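Elska 꽃잎 접시와 모형 과일 — 촬영 소품·놀이용

홈 > 소품·모형 > 과일과 그릇 > Elska 꽃잎 접시

판매: 그리베로(Grivero)
글: 메나카 부이얀(Menaka Bhuiyan), 상품 검수
상태: 재고 있음
접시 단품 3,000원. 모형 과일은 모두 낱개 판매이며 가격은 옵션 창에 따로 표시됩니다.

먼저 읽어 주세요

제조사에서 보내온 소개 문구에는 "진짜와 구별할 수 없는 과일"이라고 적혀 있었습니다. 그 문장은 뺐습니다. 검수실 책상에 올려 두고 며칠을 봤는데, 팔 하나 거리에서 진짜로 착각할 사람은 별로 없을 것 같습니다. 포도는 그나마 낫습니다. 나머지는 장난감이라고 생각하고 사시는 편이 실망이 적습니다.

그래도 판매 목록에 올린 이유는 접시 때문입니다. 빨간 플라스틱 접시이고 가장자리가 꽃잎처럼 둥글게 물결칩니다. 비슷한 모양의 접시는 많은데, 흔한 제품은 테두리의 굴곡이 얕아서 조금만 떨어져서 보면 그냥 동그란 접시가 됩니다. 이쪽은 위에서 내려다봐도 꽃 모양이 남습니다. 제가 이 제품에서 망설임 없이 칭찬할 수 있는 점은 그 정도입니다.

구성과 옵션

접시: 빨간색, 꽃잎형 테두리, 플라스틱. 다른 색은 취급하지 않습니다.
포도: 붉은 송이형 모형. 알 표면에 광택이 있습니다.
연두색 과일: 제조사 목록에는 망고로 되어 있지만 저는 작은 멜론에 더 가깝다고 봅니다. 색은 노란 기가 도는 연두입니다.
주황빛 노란 과일: 목록상 바나나. 호박으로 받아들이는 분도 있을 것입니다.

이름이 오락가락하는 점은 교구로 쓰실 분들께 꽤 중요합니다. 아이에게 과일 이름을 가르치려고 사신다면 포도만 고르세요. 나머지 둘은 색깔 놀이나 담기 놀이에 쓰는 물건으로 보시면 됩니다. 이 문제를 제조사에 물었더니 "보는 사람의 상상력을 존중한 디자인"이라는 답이 왔습니다. 판단은 맡기겠습니다.

색 배경에서 어떻게 보이나

빨간 접시를 흰 종이 위에 놓고 찍으면 어떤 제품이든 그럴듯해 보입니다. 분홍 표범 무늬 벽과 대리석 무늬가 든 밝은 크림색 바닥에 놓인 모습입니다.

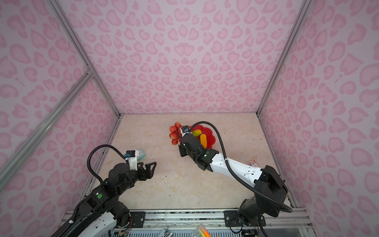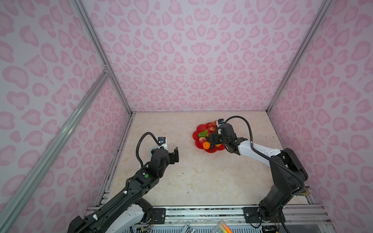

분홍 표범 무늬 벽 앞, 크림색 대리석 무늬 바닥에 놓인 빨간 꽃잎 접시. 첫 번째 사진의 접시 왼쪽에 있는 것이 포도 모형입니다.

제 의견을 적자면 빨강과 분홍은 다툽니다. 무늬가 촘촘한 벽지라면 더 그렇습니다. 다만 바닥색이 밝고 무늬가 옅으면 접시의 윤곽은 충분히 읽힙니다. 바닥까지 분홍으로 맞추려는 분께는 권하지 않습니다. 포도도 붉은 계열이라 접시 위에 올리면 색이 서로 묻힐 수 있고, 접시 옆에 떼어 놓는 쪽이 제 눈에는 낫습니다. 연두색 과일은 빨간 접시와 대비가 커서 한 개만 올려도 존재감이 있습니다.

동료 누완 마리카르(Nuwan Marikar)는 의견이 다릅니다. 접시에 포도를 수북하게 올려야 풍성해 보인다고 합니다. 포도를 여러 송이 사야 가능한 이야기이고, 그는 영업 담당입니다.

쓰기 전에 확인할 것

음식을 담는 용도로 팔지 않습니다. 제조사 상자에는 "파티에도 좋아요"라고 인쇄되어 있으나 저희가 받은 서류에는 식품용이라는 내용이 없었습니다. 서류를 받기 전까지는 소품으로만 안내합니다. 과자 한 줌 정도는 괜찮지 않느냐는 문의도 같은 대답을 드립니다.

전자레인지와 식기세척기에 넣지 마세요. 먼지가 앉으면 미지근한 물에 적신 부드러운 천으로 닦고 그늘에서 말리면 됩니다. 포도는 알 사이에 먼지가 끼기 쉬워서 마른 붓이 편합니다.

아주 어린 아이가 있는 집이라면 포도는 손이 닿지 않는 곳에 두세요. 저희는 알을 잡아당겨 보는 강도 시험을 하지 않았고, 하지 않은 시험을 통과했다고 쓸 수는 없습니다.

조명도 한 가지. 포도의 광택은 강한 빛을 정면에서 받으면 플라스틱 느낌이 심해집니다. 커튼을 친 창가나 확산판을 댄 조명이 무난합니다. 직사광선에서 색이 얼마나 버티는지는 모릅니다. 제조사는 "변색 없음"이라고 하는데 기간을 묻자 답이 없었습니다.

비슷한 제품과 비교

Malabanan 둥근 접시
굴곡이 없는 평범한 원형입니다. 겹쳐서 보관하기 좋고 아이들이 다루기에도 단순합니다. 사진에 찍힐 일이 없다면 저는 이쪽을 사겠습니다.

Grorance 과일 바구니 세트
한 번에 다 갖춰지는 점은 편합니다. 대신 쓰지 않을 과일까지 값을 치르게 됩니다. 포도 하나가 필요한 분이 살 물건은 아닙니다.

Elska 꽃잎 접시
모양 값을 내는 제품입니다. 그 모양이 필요하면 사고, 필요 없으면 안 사셔도 됩니다.

자주 들어오는 문의

접시와 과일을 묶음으로 사면 할인되나요?
되지 않습니다. 묶음 상품을 만들자는 제안은 있었지만, 낱개 가격을 올려놓고 할인이라고 부르는 방식이라 거절했습니다.

화면에서 본 색과 다르면 반품할 수 있나요?
사용하지 않은 상태라면 가능합니다. 단순 변심 반품은 배송비를 부담하셔야 합니다. 빨강은 화면마다 차이가 큰 색이니 기존 소품과 정확히 맞춰야 하는 분은 접시 하나만 먼저 주문해 보세요.

과일에서 향이 나나요?
향이 나는 제품으로 팔지 않습니다. 포장을 처음 뜯으면 새 플라스틱 냄새가 조금 납니다. 저는 하루쯤 창가에 두었습니다.

다음 입고는 언제인가요?
5월로 잡혀 있습니다. 지난번 일정이 밀렸던 거래처라 장담은 하지 않겠습니다. 급하시면 현재 재고에서 주문하세요.

대량 주문도 받나요?
접시는 받습니다. 모형 과일은 생산 시기에 따라 색이 달라질 수 있어서, 수량이 많으면 먼저 문의 게시판에 남겨 주세요. 같은 상자에서 나온 것으로 맞출 수 있는지 확인한 뒤 답을 드립니다.

배송과 포장

접시는 완충지로 한 번 감싸고 포도는 눌리지 않게 따로 상자에 넣습니다. 선물 포장은 하지 않습니다. 도착한 접시의 테두리에 금이 있으면 버리지 말고 사진을 찍어 보내 주세요. 확인되면 새 제품으로 바꿔 드립니다.

상품 정보 최종 수정: 2022년 2월 15일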